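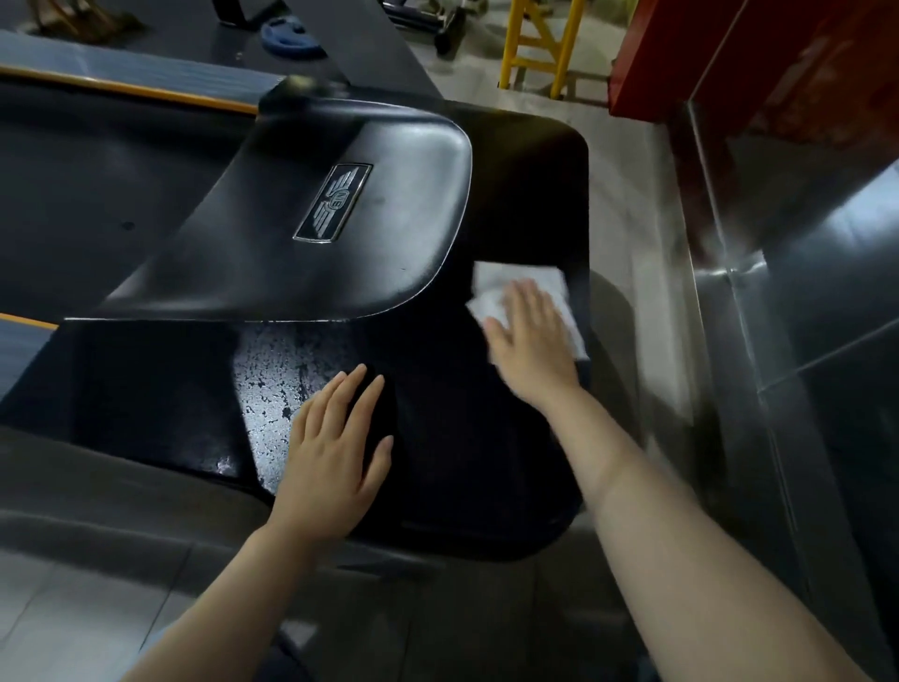 Why does printer ink cost so much?

A packet of felt-tip pens doesn't cost much. A printer doesn't always cost much either, and some are cheaper than a pair of trainers. Then the ink runs out, somebody in your house goes to buy more, and you hear a groan from the other room. A few little plastic boxes can cost nearly as much as the printer did. How can that be right?

Let's look into it, and let's not believe everything it says on the box.

What is inside a cartridge?

A cartridge is a small plastic case. Inside there is usually a sponge or a little tank to hold the ink. Ink is mostly water with colour mixed in, plus a few other things that help it dry and stop it clogging up.

On some cartridges there is also a part with lots of tiny holes called nozzles. They are much too small to see properly. The printer pushes ink out of them in drops, and thousands and thousands of drops make up your picture of a volcano.

Many cartridges have a chip on them too. The chip tells the printer which cartridge it is and helps it keep track of how much ink it thinks is left. Remember the word "thinks". We will need it later.

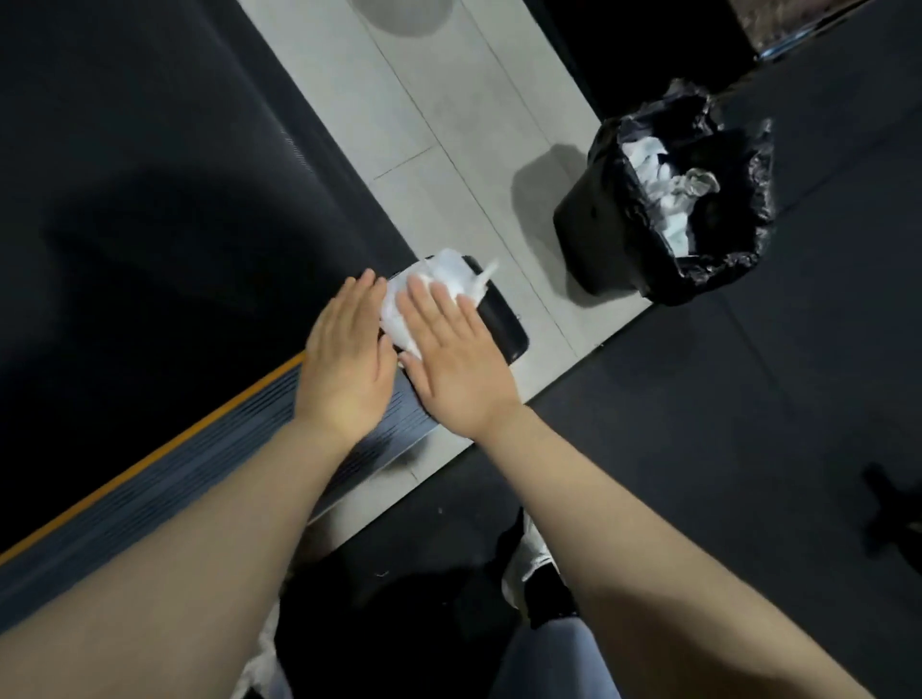 Pushing tissue paper down into a small black container.

The cheap printer trick

Imagine a company called Veltulberg. It sells you a toy water pistol for 2 pounds, which is a bargain. But the pistol only works with Veltulberg water, and a bottle of that costs 40 pounds. Would you still call it a bargain?

Some printer makers earn their money in a similar way. They sell the machine for a low price and make most of the profit on ink. The companies say that inventing good ink takes years of work and costs a lot. That may well be true. It is also true that you can't easily check, and that the people telling you are the people selling the ink.

Is it really empty?

Your printer flashes a warning that says the ink is low. Does that mean you must change it straight away? Not always. Many printers don't look inside the tank at all. They make a guess from how much you have printed, and a guess can be wrong. If the page still looks good, there is still ink coming out.

Some printers will let you carry on after the warning. Others stop and refuse to print, even when there is a bit of ink left. Ask a grown-up to look in the printer's instructions to find out which sort yours is.

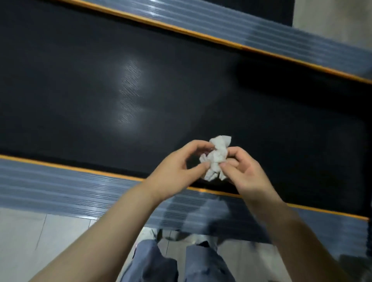
Printers also use up ink when they aren't printing anything. Every so often they clean their nozzles by squirting ink through them, and that ink goes into a pad inside the machine. You paid for it and it never got near your homework.

What do the numbers mean?

Say you find a cartridge called the Oviline 2141. Does a big number mean lots of ink? No. It is just a name, like the number on a bus. The number you want is the one that tells you how many pages it should print, often called the page yield.

Be careful with that one as well. It is worked out using test pages with quite a lot of white space. If you print big photos of your dog, you will get far fewer.

What about refilled ones?

There are 3 main kinds of cartridge in the shops:

Original – made for the company whose name is on the printer.
Compatible – new, but made by a different company.
Remanufactured – used before, then cleaned, refilled and sold again.

The second and third kinds usually cost less. Are they as good? Adverts say yes. Printer makers often say no. Both of them want your money, so neither is the best one to ask. Some cheaper cartridges work very well and some leak or leave stripes. Look for a shop that will give the money back if it goes wrong.

Try it yourself

Print one page of writing in normal mode and the same page in draft mode, which uses less ink. Put them side by side and see if you can read both. Then decide which one your spelling list needs.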